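Skernow Curbside Mailbox Post, Dark Finish

Slim steel post for one roadside mailbox. For houses where the mail carrier delivers from the vehicle.

In stock. Ships in 2 parcels (post and ground sleeve are packed separately, and may arrive on different days).

Product information

The Skernow post is made for people who want to hold up a mailbox at the street and do not want a heavy column in the front lawn. It is one straight tube with a flat plate on top. The mailbox sits on the plate and is fixed from below with four screws, so no screw heads are seen from the road.

The post goes into a ground sleeve. You set the sleeve in concrete first, let the concrete become hard, and then lower the post into it. Two set screws hold the post at the height you choose. If the post is bent one day by a car or by the snow plow, you loosen the set screws, take the old post out and put a new one in the same sleeve. You do not have to dig again.

The finish is a dark powder coat, matt, in one color only. We are asked often for white. At the moment we do not make it in white, but the bare post can be ordered without coating and painted by yourself with any paint for outdoor metal.

Where to place it

The post is designed for grass next to a curb. Please ask your local post office for the correct height and the correct distance from the curb before you dig, because the rules can be different from one route to another. In many streets the neighbors' boxes already show what the carrier expects, and it is good to follow the same line.

Think also about the driveway. A box too near to the driveway opening is easily touched by a mirror when somebody backs out. Have any buried lines marked before digging.

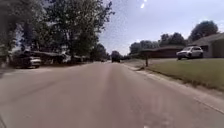

Thin dark post on the grass near the curb, on a residential street.

In the box

1 post with welded top plate
1 ground sleeve with cap
2 set screws and a hex key
4 screws with washers for the mailbox
Printed instructions

The mailbox, the concrete and the house numbers are not included.

Specifications

Material: galvanized steel, powder coated
Weight of post and sleeve: 11 pounds
Top plate: fits most standard size mailboxes with a flat bottom
Hole for sleeve: dig to the depth printed in the instructions, deeper where the ground freezes
Item number: Skernow 800

Which mailboxes fit

We have tested the top plate with our own Zekitz box in medium and large. The Covari box also fits, but it has a curved bottom and needs the Covari adapter plate, sold separately. For other makes, measure the flat part of the bottom and compare with the drawing in the instructions. Extra holes can be drilled in the plate. Touch up the bare metal afterward, or it will rust at this point.

Care

Wash with water and mild soap. Do not use a pressure washer on the set screws. When you trim the grass, keep the trimmer line away from the foot of the post, as it cuts the coating over time. A plastic collar for the foot is available as an accessory. Once a year, in August for example, check that the set screws are tight.

Delivery and returns

Orders received before noon leave our warehouse the same working day. Orders placed on Saturday are handled the next working day. You can return the post within 40 days if it was not installed. A sleeve which has been in concrete cannot be returned, even if it was cleaned.

If the coating was scratched in transport, write to us with the order number and tell us where the scratch is. For small scratches we send a touch-up pen. For larger ones we replace the post.

Customers also looked at

Zekitz Mailbox, medium
Covari Adapter Plate
Escobar Reflective House Numbers
Escobar Grass Collar for round posts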